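夹爪回零老是偏 报3073 有没有搞过Oltside两指爪的

板块:维护与调试 > 末端执行器

楼主 螺丝少一颗 发表于 2023年1月25日
手上一台单臂,末端是Oltside两指爪,腕上带个小相机,控制柜Koivisto的。12月换过一次指尖,换完到现在回零一直不对。
现象:
上电回零,能合,合完读数停在63,正常该是0。
有时候直接报3073,手册就写个“夹爪位置异常”,等于没写。
断电重上,能好一阵,然后又来。
最近一次从清零开始算,跑了737个循环报的。再往前没记。
已经做过:重新拧了指尖固定螺丝,擦了导轨,换了一根腕部的信号线(旧线外皮有点发白)。没用。
参数里合拢力、速度都是默认,没动过。
求个思路,不想整爪寄回去,来回太久。

1楼 老齿轮
63不变还是每次都63?这俩差别大了。每次都63就是机械上合不到底,或者零点存的是旧指尖的。飘的话再看编码器。

2楼 螺丝少一颗(楼主)
大部分时候63。偶尔别的数,小一点。没见过更大的。

3楼 半截扳手
换指尖以后做过“示教零点”没?不是上电回零那个,是菜单里另外一个,要管理员密码。很多人以为上电那个就算标过了,其实只是拿存好的零点去对。

4楼 螺丝少一颗(楼主)
……没做。密码在Tanville那边集成商手里,已经发邮件要了。
不过光这个解释不了断电重上能好啊

5楼 老齿轮
能解释一半。上电的时候容差宽,放你过去。跑起来每次合拢都比一次,累几次超差才报3073。我这边Koivisto的柜子就这个脾气,版本不一样可能不同。

6楼 潮汐表
不同意。累计超差报的码不是这个,我记得3073跟通讯也有关系,丢包它也往这个码里塞。先查线。腕部走线怎么走的?弯曲半径?扎带扎在哪?换一根线不代表线路没问题,公母头那边也会松。

7楼 老齿轮
丢包的话读数不会老老实实停在同一个数。

8楼 潮汐表
停在同一个数也可能是最后一帧有效值啊,你没抓过包怎么知道

9楼 半截扳手
别吵,两个都查不就完了。楼主把底座那几个螺丝也说下,是不是原装长度。12月换的时候谁配的?我们以前有一台,换完指尖用了长一点的螺丝,顶到里面的挡块,合拢差一丝丝,现象跟你这很像。

10楼 螺丝少一颗(楼主)
螺丝是原来拆下来的装回去的,M3的,长度没量。等下拆了量。
线从小臂外面绕过来,留了一大圈,怕腕转的时候扯。扎带在第五轴后面。
顺便问个别的,相机这边也怪,同一个曝光参数,有的位置地板白一片,有的位置还行。自动曝光我给关了。
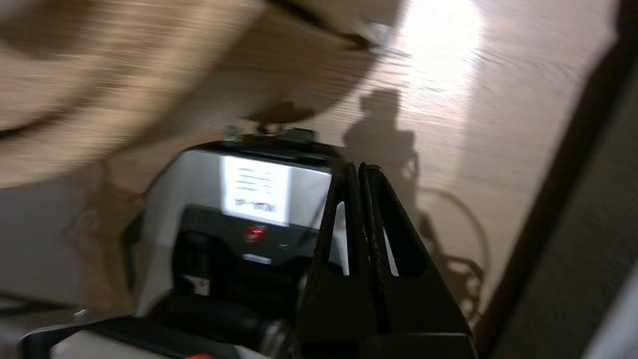
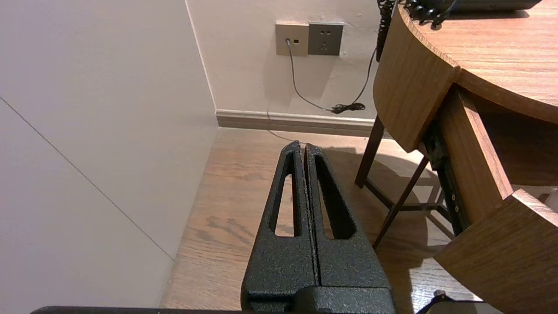 两张都是腕部相机视角,黑色的是夹爪,底下木地板

11楼 半截扳手
第一张,左指看着比右指窄一截。两个指尖是一对吗?还是左右批次不一样?

12楼 老齿轮
那是角度吧,相机支架要是歪一点,两根手指看过去宽窄就不一样,镂空也一个窄一个宽。第二张就没这么明显。单凭这个不能说指尖装错了。

13楼 半截扳手
支架固定死的话,同一个爪子不该两张差这么多啊。除非支架松。楼主推一下相机看动不动。

14楼 螺丝少一颗(楼主)
指尖是一对,一个袋子里拆出来的。支架我回头推,之前没注意过。

15楼 潮汐表
看第一张地板上的影子,线那一圈甩出来好大一个弧。影子会放大我知道,但你自己也说留了一大圈。太松了跟太紧一样要命,腕一转整圈甩,应力全给插头。我还是投线路一票。

16楼 焊锡味
插一嘴,第一张指尖内侧边上有磨痕,小擦痕那种。12月才换的指尖对吧?说明在蹭东西,要么互相蹭,要么蹭工件。两指错位一点点,合的时候先边碰边,电机就认为到底了,数值停在63,完全说得通。

17楼 老齿轮
这个靠谱。塞尺塞一下缝,上中下三个位置。根部有缝尖上没缝,就是内八,反过来外八。

18楼 潮汐表
蹭痕也可能是抓东西抓的,那台带屏的机子壳子是硬塑料吧,指尖天天戳它红按钮边上?

19楼 螺丝少一颗(楼主)
蹭没蹭到不敢打包票。抓的东西杂,什么都有。塞尺有,明天弄。

20楼 曝光不足
说相机。两张地上都有反光,第一张右上那块已经白死了,后面拿它做识别肯定漂。木地板这种有光泽的,手臂一换姿态反射角就变,固定曝光扛不住。要么压低曝光保高光,要么加偏振片,要么换个时间段拉窗帘。屏幕本身发光,你要读屏的话又得另外一套曝光,第一张里屏上的字完全糊的,没法读。

21楼 螺丝少一颗(楼主)
偏振片怎么装,那个镜头前面没螺纹

22楼 曝光不足
薄膜剪一小块贴支架上,别贴镜头。转着试方向,反光最弱那个角度固定住。会暗一些,曝光补回来。

23楼 焊锡味
暗了再把曝光拉长就更容易拖影,第一张左上那坨米色的已经有拖影了。补光吧,别光靠拉时间。

24楼 曝光不足
补光在这种地板上又是一个反光点……看怎么打。斜着打远一点还行。
我的意见先膜后灯。

25楼 半截扳手
歪楼了,先把爪子搞定。
楼主顺序我给你排一下:
先急停,断气断电(电动爪就断电),别带电拆指尖,夹过手的人不想再夹一次
量螺丝,跟手册表格对
两个指尖对调装,再回零看数。变了就是指尖,不变就是底座或者驱动
支架推一推,松就上螺纹胶,中强度的,别用红的,以后拆不下来
线那一圈收短,腕转到两头极限都不绷就行
最后示教零点,密码没来之前别瞎试,输错几次锁柜子

26楼 螺丝少一颗(楼主)
收到。照这个来。电动的,没气。

27楼 老齿轮
补一句,示教零点之前爪子开合热一热,16下吧我一般。冷的时候油脂稠,标出来的零点偏。

28楼 潮汐表
16下有什么讲究?手册没这条

29楼 老齿轮
没讲究,我习惯。你十下也行。

30楼 螺丝少一颗(楼主)
回来汇报。
螺丝:四颗里有一颗长,跟另外三颗不是一个长度,八成12月装的时候混进去的。右边指尖底下那颗。换了。
换完没标零点直接上电回零,数变小了,没到0。
指尖对调,数没变化。
塞尺:根部塞得进最薄那片,尖上塞不进。内八?
支架:能晃。很轻微,手推能感觉到。已上胶等干。
线:收短了,插头拔下来看,有一根针略歪,掰正了。所以潮汐表说的也不算错

31楼 潮汐表
看吧

32楼 老齿轮
歪针跟停在同一个数还是两码事,别急着领功。
内八那个,先把底座接触面擦干净再量。长螺丝顶过的地方可能起了个小毛刺,油石轻轻过一下,别用锉刀。

33楼 焊锡味
+1 毛刺。我们Rumurwood那边一台就是,肉眼看不出来,指甲刮能刮到。

34楼 螺丝少一颗(楼主)
刮到了,真有。油石过了两下,擦干净再装,塞尺根部也塞不进去了。
密码也来了,示教零点做完,回零是0。
再跑着,还没过737那个数,过了再说。

35楼 曝光不足
支架上胶以后相机外参要重标啊,别忘了,晃过的话原来那份不能用了。

36楼 螺丝少一颗(楼主)
草 忘了
手眼标定板不知道放哪去了,谁有A4的标定图文件发一个

37楼 半截扳手
站内信发你了。打印选实际大小,别选适应页面,打完拿卡尺量一格。

38楼 路过的减速机
mark,同款爪,我这报的也是3073,没换过指尖。楼主跑完更新下。

39楼 老齿轮
没换过指尖的另开一帖吧,把版本号带上,别混一起。

40楼 螺丝少一颗(楼主)
标定重做了,误差比以前小。737过了没报,今晚让它接着跑。膜还没到货。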